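We use cookies to remember your preferences. Accept all | Manage

Monthly cell inspection, two-arm table cell: our list, with remarks
6 min read
14 comments | 31 shares

Posted by Rebecca Bortolotti

Pranska shipped the cell with a one-page checklist. I have nothing against one-page checklists except that this one can be completed without getting out of your chair, and I have watched it done. What follows is the August version of ours. The item text is what goes on the clipboard. The remarks are mine, with a few from Normand Doucette and Shinji Hirano where they insisted.

Mark each item OK, NOT OK or NOT CHECKED. The third one exists so people will use it.

SECTION A. BEFORE POWER

A1. Main switch off, tag on, key in your pocket.
Remark: Pocket. The hook by the door has been tried.

A2. Emergency stop button turns, latches and releases cleanly.
Remark: The Pranska sheet says "visually verify e-stop." I don't know what a working e-stop looks like compared to a broken one. Push it.

A3. Base plate bolts, torque marks lined up.
Remark: Paint marks only tell you the bolt hasn't turned since the last person painted it. Twice a year we put the wrench on all of them. Gerd Petersen thinks that's excessive. Gerd also signed off a plate last year that I could rock by hand.

A4. Arm base connectors seated, no bare conductor, no pull on the thin wires.
Remark: The small red and yellow wires at each base are the part I trust least on the whole cell. They sit out in the open where a sleeve or a rag can catch them. Tug the sheath, never the wires. If one looks stretched, write NOT OK even when the arm runs fine.

A5. Wall panels tight at the corners.
Remark: They are there for a plain background and they will not stop an arm. I would like people to quit calling them guards.

A6. Table surface clean and level.
Remark: Dry cloth first. Somebody used the Mizuno spray in spring and left a film that took most of a shift to get off.

SECTION B. CABLES

B1. Purple cables: full length, both arms, look and feel.
Remark: Run your fingers along the outside of every bend. You want flat spots, shiny spots, or a place where the jacket feels soft. We replaced one run at 928 hours on the meter. The sales literature had promised a good deal more than that, and when I asked Storent for the test conditions I got the same brochure back as a PDF.

B2. Slack at the wrist with the arm folded and with the arm extended.
Remark: Both positions. A loop that hangs nicely when the arm is parked can be tight as a string at full reach. It can also be long enough to drag over whatever is on the table.

B3. Cable ties present, not biting.
Remark: Ties are cheap, so people pull them down as hard as they can. You should be able to slide a business card under each one. Shinji wants hook-and-loop straps. I want to see a strap survive 10 weeks before we change anything.

B4. Nothing trapped under the bases.
Remark: The cable loops down there, and it works its way under when the plate gets cleaned. Use a flashlight.

SECTION C. GRIPPERS AND CAMERAS

C1. Fingers parallel when open and when closed.
Remark: Use the gauge block. Your eye is not good enough and neither is mine. Any gap at the tips, stop and call Normand.

C2. Finger pads clean, not glazed, fasteners snug.
Remark: N. Doucette: "I have been handed pads that were wiped with the same rag as the rail. Use a new wipe."

C3. Wrist camera mount firm, lens clean, indicator light on after power-up.
Remark: A green light means the camera has power. It doesn't mean the camera is pointed where it was pointed last month. Take the reference shot and compare it.

SECTION D. POWER ON, SLOW SPEED

D1. Home both arms, one at a time.
Remark: Listen. A joint that ticks on the way up and not on the way down goes on the sheet.

D2. Reach check over the shelf, both arms, grippers open.
Remark: The factory routine does this over a bare table. I've never understood what it proves. The arms will work over things, so we check them over things: the two-tier shelf toward the back, four figurines on top and four more below, set out before the arms move.

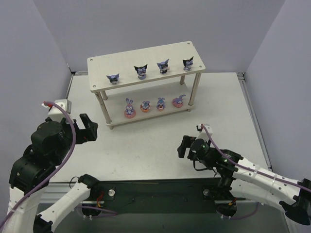

The lower tier is where the trouble is. A wrist that clears the top row with room to spare still has to come in under the top board to get anything off the bottom one, and the camera housing comes with it. Go to each position at slow speed and stop short. If you have to guess at the clearance, it isn't enough.

D3. Both arms toward center, stop command halfway.
Remark: They should both stop. Last spring one stopped and the other finished its move, and the log said everything was normal. The vendor called it a timing setting. Maybe. We do this one three times now.

D4. Shelf legs and holes in the top board.
Remark: Added by S. Hirano. If the shelf rocks, every taught position on it is wrong.

SECTION E. PAPERWORK

E1. Log the hour meter, both arms.

E2. Copy every NOT OK to the repair book with a name beside it.
Remark: "Team" is not a name.

E3. Upload to Justita.
Remark: Justita turns a blank into a pass. I have reported this under ticket 197 and I'm told it is on a list. Until then the paper copy is the real one. Keep it.

COMMENTS

Noboru Kudo
We run the same arms and skip B3 completely. Never had a tie cut through anything.

Rebecca Bortolotti
How would you know, if you skip it?

Noboru Kudo
Fair. I'll look tonight.

Gerd Petersen
For the record, that plate was rocking because the table was.

Noboru Kudo
Checked. 11 ties on the left arm, two of them too tight to get a card under. No marks on the jacket that I could find.

Load more comments

Get new posts by email. Subscribe | No thanks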